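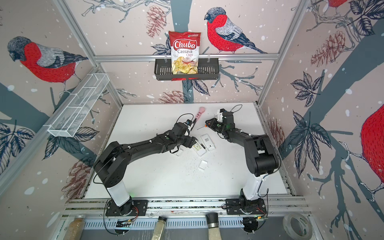

Mar 28, 2025
By the Worov desk

Buy the arms, skip the plan. That's my short version on the Zastton two-arm tabletop package, and I've had it on loan long enough to get cranky about it.

Background for anyone new. Zastton sells a pair of small arms, a rail, the grippers, wrist cameras and a software license. Fine. On top of that they now push a monthly plan called Tidy, where the arms are supposed to learn your table. Your junk, your snacks, your hairbrush. You steer them through the job for a while, the recordings go off to Zastton, a trained model comes back. 65 a month for the plan, 18 months minimum. That's the part I want to argue about.

The hardware first. I like it. Both arms sit on the front edge and meet in the middle, so either one can get to the stuff that matters. The joints don't whine much. Cables are a nuisance. They loop up over the wrists and you end up planning your moves around them, and no amount of velcro fixed it for me. Zastton should route them inside. Nakajima does on its bigger pair, and has for a while.

Assembly took me three evenings. The manual says one. The manual is wrong, or it was written by somebody with the right hex key.

Now the plan. The pitch is that a home table is messy and no factory model can know it, so you need training on your own things. I agree with all of that! A hairbrush is a horrible object for a gripper. Round head, skinny handle, rolls when you touch it. A thin stick is worse, it lies flat and there's nothing to get under. Crumbs, forget it. Anyone who shows you a robot stacking colored blocks is showing you the easy day.

But look at what you do under the plan. You do the work. Four sessions a week they recommend, sitting there driving two arms to pick up one brush. Then you pay. Then the model that comes back belongs to Zastton, it's in the terms, and if you cancel it stops running at the end of the month. So I'm the teacher, the customer and the test site and I walk away with nothing. I can't think of another thing I own that works that way. My dishwasher doesn't ask me to wash the dishes for it first and then rent me the result.

The usual answer is cost. Training costs money, servers cost money. Sure. Then sell me the training. One price, one model, mine to keep on my own machine. I'd pay more than 65 for that and wouldnt complain. Genis offers pretty much this with its single arm kit. The arm itself is weaker and the gripper slips on anything shiny, but when the model is done you download it and that's the end of it.

Second answer I keep hearing: the shared data makes everybodys robot better. Maybe. I'd believe it faster if the release notes ever said so. The September update listed a new startup sound and a fix for the login page. Nothing on grasping. If my hours are going into a common pot I want to see what got cooked.

How good is the trained model, since people will ask. Okay. Boxes and flat packets, good, I'd leave it alone with those. Brush, hit or miss, better when the handle points straight away from the arms. Sticks and pens, mostly miss. Handing something from one gripper to the other works when it feels like it. For a kit at this price that's respectable and I don't want to be unfair on that score. It beat what I got out of the Genis.

So who's it for. Schools, hobby people, small labs, anyone who wants two arms and will write their own code. Get the bare package, the free software runs the arms fine and you keep your own recordings on your own drive. Skip Tidy until the terms change. If the salesperson tells you the plan is required for warranty, ask them to point at the line. I asked. There isn't one.

And Zastton, if you're reading, fix the cables.

Contact | Copyright 2025 Worov | Back to top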